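Kitchen tips picked up at the Sotora open day, Ullivville
2024-04-07

Quick notes, typed up on the bus home so excuse the mess. Went for the robots, came back with a page of stuff for my own kitchen. Two hours on my feet, 7 stations, free coffee (weak).

Baskets and bins
Pick a basket with sloping sides. The arms at the packing station had far less trouble with these than with straight-walled bins, and so do I, now I think of it. Knuckles don't scrape. Low rim goes toward you.
One kind of thing per basket. Bread stuff in one, fruit in another. Mixed baskets get dug through and everything on the bottom gets squashed.
Keep the counter around it clear. A hand's width all round is plenty.

Wrapped things
Wrap tight, fold the extra film to one side. Loose film slides when you grab it. The demo crew rewrapped a few pieces between runs for just this reason.
Stand sandwiches on edge in the basket, fillings up. You see what's what without picking up each one. Did this at home with the lunch rolls, works fine.
Hold by the bread sides, flat fingers, light squeeze. Pinch the corners and the filling goes out the back.

Labels
Put them on the top edge, not the front. Wikström had a whole drawer set done this way, looks odd, saves time. Masking tape and a marker is all you need.

Grip and mats
Silik was giving out little mat samples for under cutting boards. A damp dish towel does the same job. Wring it out good first.
Jar lids: rubber glove, dry. Wet glove is useless.

If you go to the next one
Get there early, the packing table had a line out to the hallway by lunch. Flat shoes. Ask before you lean over the tape, they will stop the arm and everbody behind you groans. Parking was $7 and the lot is gravel.
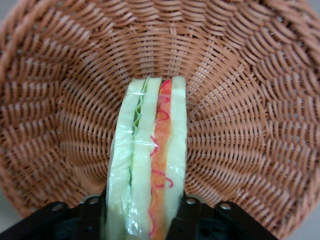 How hard should a gripper squeeze soft food?
Just enough that it doesn't slip when lifted. Start light, lift an inch, add a bit more if it slides. Same rule for tongs at home.

More odds and ends
Tongs with wide flat ends for anything soft, the toothed kind tears bread.
Practice with play food if you're teaching kids to pack lunch. No waste, no crumbs.
Wicker: shake out upside down over the sink, then a dry paint brush for the weave. Don't soak it, dry it in teh shade.
Next open day is ment to be in March again, sign-up sheet is at the front desk.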